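Section 4: Teaching the arm the drive bay task

OK, if you've made it this far your arm is bolted down, the Molent controller boots without beeping at you, and the gripper opens and closes when you ask it to. Nice! Now for the fun part, which in our club means getting an arm into an old desktop tower and around the hard drive carrier without wrecking either one. I wrote this up after our second season at the Clernbridge meet, so it's the way our team does it. If your coach has a different routine, go with your coach.

Before you start

You'll need one tower (side panel off, unplugged from the wall), the practice mat, the 2.5 mm hex key, and a partner. Please don't do this solo. One of you drives and one of you stays on the stop button.

CAUTION: Pull the tower's power cord out completely. Switching it off at the back doesn't count.

1. Lay the tower on its side on the mat with the open side facing up. Line it up with the tape marks if your mat has them.

2. Go over the finger screws with the hex key. Snug is plenty. I stripped one last April by leaning on it and we lost a whole afternoon digging it out.

3. Set the speed limit to 11 in the Wirham app. It feels painfully slow, I know, and you'll want to crank it up. Leave it alone until you've had a full clean session.

4. Jog the arm to the hover point, 152 mm over the mat, and save it as HOME_BAY. Type the name exactly like that or the script in Section 5 won't find it.
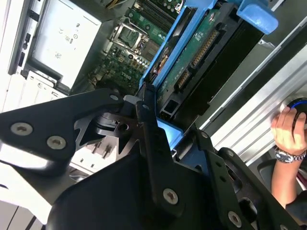
5. Now come down toward the carrier in short jogs. Stop after each one and look from the side as well as on the screen, especially when you're getting close to the drive's circuit board. You want the fingers to meet plastic and stay off the green stuff!

6. When you're happy with the spot, save it as TOUCH_BAY. Back straight out the way you came in and return to HOME_BAY.

7. Run the two points back to back with the gripper open the whole time. Do this at least four times before you let it close on anything.

NOTE: If the arm comes back to a slightly different place each time, the base clamp has probably worked loose. Redo step 2 of Section 3, then save both points again. Old points are no good after you've moved the base.

CAUTION: Keep your sleeves and hair tied back, and keep your fingers away from the gap between the gripper plates whenever the controller light is on.

Saving your work

Export the points as soon as you have a good set (File, then Export, then pick the Stępień format, the one the judges' laptop reads). Our whole practice set came to roughly 42 KB, so any old thumb drive will do. Put your team name in the file name, please, please. I've opened way too many files called "final2".

Go on to Section 5 when HOME_BAY and TOUCH_BAY both show green in the list.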